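# Bemo two-arm tabletop kit: a few weeks of cable sorting

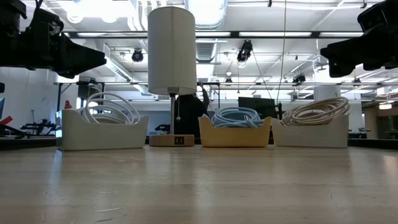

Farkton, March

Short version first, I've got a shift in an hour. Good arms. Annoying software. Support better than I expected. Would buy again at the trial price, would think hard at the full one.

What we got: two arms, two grippers, camera module, controller box, license for the Bemo teaching software. We run a small returns bench. Cables come back in every state you can imagine and somebody has to coil them, bin them and get them off the table. Dull job. Slamet Goh (my boss, signs the invoices) wanted to know if a pair of arms could take some of it. So I've been the one babysitting.

**Setup**

Took most of a day. The printed guide is 56 pages and you need maybe 11 of them. Mounting was fine. Cabling was fine. Calibration was not fine, the first run put the left gripper a good inch off and I couldn't work out why. Rang support, got Corey Ruddock, he had me redo the table height with the bins off. Sorted. Guide says nothing on this. It should be on page one.

You do want the bins off and the table clear when you calibrate. Then put everything back. I forgot twice.

**The arms**

Black, plain, no flashing lights, which I like. Quieter than the old Phillips unit we had in the back, you can hold a phone call next to these. Reach is plenty for a row of three bins with a lamp standing in it. The lamp is a tall one and stays put on purpose, since real benches have stuff on them and I wanted to see if the planner would go around it. It does, mostly. Slows way down near the shade. Clipped it once in the first week and knocked it crooked. Not since I redrew the keep-out zone, and I drew it generous.

Drawing the zone is a pain by the way. You drag a box with the mouse and it snaps to where it feels like. Let me type numbers!

**Grippers**

Blunt tips, good for cable. They don't nick the jacket. Picking a tidy coil out of a bin, very reliable. Picking a loose coil that's springing up over the rim, so-so. White cable in the off-white bin was the worst of the lot, loops standing up everywhere, and the gripper would go for the top loop, lift, and bring the whole mess along with it. If you teach it to go in lower, near the rim, it does better. Dewanti Lumbantobing on the evening crew worked that out, not me.

The light blue cable in the yellow bin was easy from the start. Lots of overlap in that coil but it holds together. Color contrast helps too I think, camera had no trouble finding it.

Beige on off-white, middling. It found the coil OK but it got the angle wrong when the coil was tipped up to one side. Sometimes it closed on air.

**Numbers, since people ask**

I ran 30 picks per bin at the end of the trial, same speed setting, no help from me once it was going. Counted a pick as good if the cable came out, cleared the rim and got put down where it should.

| Bin | Cable | Good picks out of 30 |
|---|---|---|
| Yellow | light blue | 30 |
| Off-white, wide | beige | 16 |
| Off-white | white, loose | 11 |

So yeah. Contrast and tidiness matter a lot. I swapped the white cable into the yellow bin for a quick go afterward and it looked better but I didn't keep a tally, don't quote me.

**Camera and lighting**

Here's my main gripe. The camera hates shine. Our tabletop is glossy and the overhead strips bounce right off it. There's a warm patch at the right hand end that threw the right arm off over and over until I turned auto exposure down. Setting is buried three menus deep under "Scene advanced". If your bench is matte you may never notice. If it's glossy, get a mat before you start. I'd of saved myself two evenings.

**Software**

Teaching by hand is the good part. Grab the arm, walk it through, press save. Mawar Sumampouw had never touched one and had a usable pick inside her lunch break.

The bad:

- Crashed on me when I renamed a job while it was running. My fault sort of. Still.
- No undo in the path editor. None.
- Logs export fine but the time stamps are in some other time zone and I can't change it
- Updates want a restart of everything, arms go limp, you have to hold them up or park them first. Park them first.

Emergency stop works. Tested it plenty. Stops right away, both arms, and comes back where it left off if you ask it to.

**Support**

Corey again, and once Callum Rowbotham when it was late. Both knew the product, neither read from a script. Replies inside the hour during the day. At night it's a form and you wait. They sent a replacement pull-ring for the controller cover with no argument, I had snapped it myself and said so.

**Versus the Bavholm**

We had the Bavholm pair in for a shorter trial before this one. Bavholm is faster and has the nicer path editor (undo!!). But its grippers chewed up two cables on the first afternoon and they wanted extra for the camera. For boxes I'd probably go Bavholm. For cable, Bemo.

**Who it's for**

Small bench, one kind of item, somebody on staff who doesn't mind fiddling. Not for you if the items change every day, you'll spend your life reteaching. Also not for you if you want to walk off and leave it. We still keep a person near the table the whole time, partly our own rule, partly the white cable.

**Price**

Trial was fair and came off the total if you buy. Full price plus the yearly license stings. Ask about the license before you sign, ours was on a seperate sheet and Slamet nearly missed it. You can pause it for a quarter if the kit's not in use, they don't advertise that, ask.

**Scores**

Arms 5/5
Grippers 4/5
Camera 3/5
Software 2.5/5
Support 4/5

Overall 4, and a bit less if your table is shiny.

Will update after the next software release, they've promised undo. Ordering a mat tonight. If anyone has got beige cable working properly in a pale bin, post your exposure settings please, mine are at minus two and I don't think that's right.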